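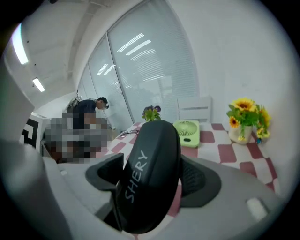

Zaid Qaisi would like every word that has to be printed sideways to run the same way, from top to bottom, and he would like it soon. He has been making the case for six years, first to bookbinders, then to tea merchants, and lately to anyone who sits still. I went to see him on a Thursday expecting to disagree, and mostly I did. His complaint is with lettering that climbs, such as the white capitals of SHERY, which start at the bottom and go up the black, so that you tip your head to the left to read them straight. Qaisi says this is a small unkindness repeated all day long. I had tipped my head to the left a good many times that morning and felt no worse for it.

He works above a shoe repairer in Dusivholm, in a room lined with books whose spines go both ways. 'Look at that shelf,' he said. 'Down, down, up, down, up. You're nodding like a pigeon before you've found anything.' I pointed out that pigeons nod forwards and back. He let that pass.

The practical argument is a fair one. Lay a book on its back with the front cover showing and a title that runs down the spine will be the right way up. One that climbs will be upside down. Most English publishers settled on the first way long ago, while plenty of French ones still prefer the second, and Qaisi, who reads both, thinks this is an absurd thing for neighbours to differ over. 'Who does it help?' he asked. Well, stand the books on a shelf and a climbing title reads perfectly well. A French reader who has grown up with it doesn't seem to be suffering.
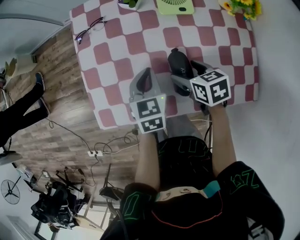 Where we parted company was over the evidence. Qaisi ran a test with 57 people, each asked to find a given title among 132 books, half of them lettered down and half up. The downward titles were found sooner. By how much? 'Noticeably,' he said. I asked for the figures and he told me they were being tidied. I asked where the 57 had come from and he said they were customers of Tannous, the bookshop on the corner, which sells almost nothing but English paperbacks. So people used to downward spines were quicker with downward spines. I put this to him and he looked out of the window for a bit.

'You could say that about any test,' he said eventually. You could, and somebody ought to.

Packaging, he thinks, is worse than books, and here I began to come round a little. He took down two boxes of Gula tea, both bought that week, one with the name going up the narrow side and the other with it coming down. The boxes were otherwise identical. 'They don't know either,' he said, with real pleasure. 'They've never once talked about it.' I can believe that. I can also believe that it has never lost them a customer, and when I said so he put the boxes back rather firmly.

He has also had a typeface drawn for the purpose. It is called Plitari, it has 219 characters, and it is meant to be read on its side, with the crossbars made a shade heavier than usual so that they don't fade when the word is turned. It's handsome. I held a printed sheet of it upright, then sideways, then upright again, and I'm afraid the heavier crossbars made no difference that I could find.

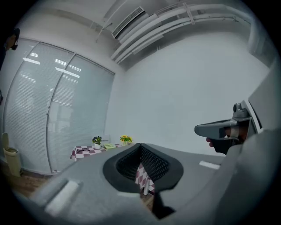 Dorian Marchal, who binds books two streets away and has argued with Qaisi for most of those six years, takes the line you would expect from a man paid to do what the customer asks. 'If they want it up, it goes up. I've had one person bring a book back, and that was because I'd spelt his name wrong.' Marchal's own trouble is with thin spines, where nothing fits either way and people still insist on a subtitle. He thinks a rule on direction would be broken within a month by the first designer who fancied a change.

Qaisi knows all this. When I repeated it he said that Marchal's work was lovely and that his shelves were a disgrace. He plans to repeat the test in July, with a mixed lot of English and French readers this time, and says that he will publish the numbers whatever they show. I asked whether he would drop the whole thing if the French readers did just as well with their own spines.

'No,' he said. 'I'd want to know what was wrong with the lighting.'

I caught the bus home with a book he had lent me. The title runs up the spine – he had run out of the other sort.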